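Komus data working group
Minutes, June 2019

Present: Puspita Ngui (chair), Syafiqah Ginting, Rizal Khoo, Qistina Ismail
Apologies: Herman Santoso
Minutes taken by Qistina Ismail

1. Previous minutes
Accepted. Rizal asked that "the operators are satisfied" be struck, as no operator had been asked. Agreed.

2. Button-pressing examples
Syafiqah reported 32 demonstrations recorded with the hand-held grippers, of which 29 passed the check. Rizal wanted to know what the check consists of. Syafiqah said the file opens, both streams are present and the clip has an end. Rizal said that by this standard a clip of somebody missing the button would pass. Syafiqah agreed that it would.

Puspita said Vidinar's guidance gives 30 good examples per task as enough to start training. Rizal has read the guidance and found no test behind the figure. Qistina doubted that examples from one device on one table would teach the system much beyond that device and that table. No decision on the target number.

3. Labels
Current labels name the task only. Rizal proposed recording which button was meant, which was pressed, and by which hand. Puspita thought this would slow the sessions down. Left as a trial for the next batch.

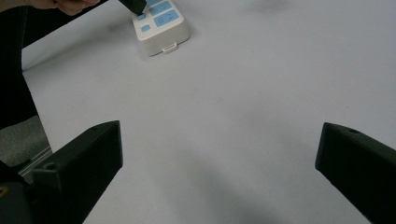 Syafiqah noted that the small buttons are the harder case, and that a tool touching a button tells the labeler nothing about whether it registered. Rizal would like the device's response logged separately before anyone quotes a success rate. Puspita asked whether this was really needed at this stage. Rizal said yes.

4. Gutalari proposal
Offer to generate extra examples from existing clips. Three pages, no results. Not taken up. Puspita may reply in October if they send some.

Actions
Syafiqah: rewatch all passed clips, list misses.
Rizal: draft label sheet, one page at most.
Puspita: ask Vidinar where the 30 comes from.

Related items
Sinaga gripper calibration notes
Komus labeling guide, draft 3
Minutes of the previous meeting

Last updated by Qistina Ismail after corrections from Rizal Khoo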